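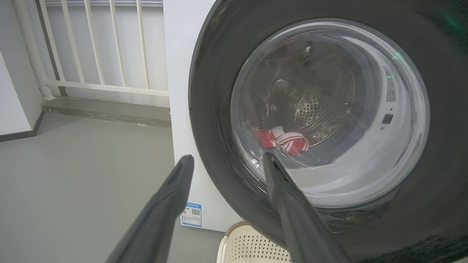 The Grodside Harriers have 3294 miles on the board since the start of April, and not one of them was run in a pack. When the spring relay was called off, the club could have put its vests away until fall. What it did was invent the Long Way Round, a shared log where every member's solo miles get added to one big total, with the finish line set at 3730. My own share of those miles has gone through the wash so many times that I know the view through a washing machine's round glass door, all those rows of little holes in the steel drum, better than I know the hill course. And I know the hill course pretty well!

The rules fit on a postcard. Run or walk, log it by midnight, no rounding up. You can go as slow as you like. The log lives on Makevex, the same plain little site the club has always used for race sign-ups, and people who never once filled in a form on time are now on there twice a day checking the total.

What surprised me is who has been piling up the miles. The fast group is doing its bit, sure, but the big gains have come from the back of the field. The Oksanen loop, which used to be where you went if you were injured or hung over, has become the most popular route in the log. It's flat, it goes by the reservoir and the old brickworks, and there's a bench at the far end where somebody has started leaving chalk messages for whoever comes by next. I got "pick your feet up" last week, and I did.

Then there's the Batum hill. Before all this it was a once-a-year punishment, the last leg of the relay, run mostly with your eyes shut. Now there's a side contest for most climbs, and the leader has been up it 20 times. Going up there alone on a clear morning is a different thing from being chased up it – you get the whole valley, and you get to stop at the gate and breathe. I had never noticed the gate had a view.

We do miss each other. The Harriers have always been a talking club as much as a running club, and a typed comment under a four-mile entry is a thin swap for a wet coat and a hot drink in the pavilion. A few of the older members have found the site a pain, so they phone in their distances and a neighbor types them up.

At the current rate the total should be reached before the month is out, and there is already an argument going over what comes next. One camp wants to turn around and run it all back. The other wants hills only, with every climb of Batum counting for 2 on the board. I'm for the hills, though ask me again after tomorrow morning, when I have the early climb and a forecast full of wind.

2020-05-18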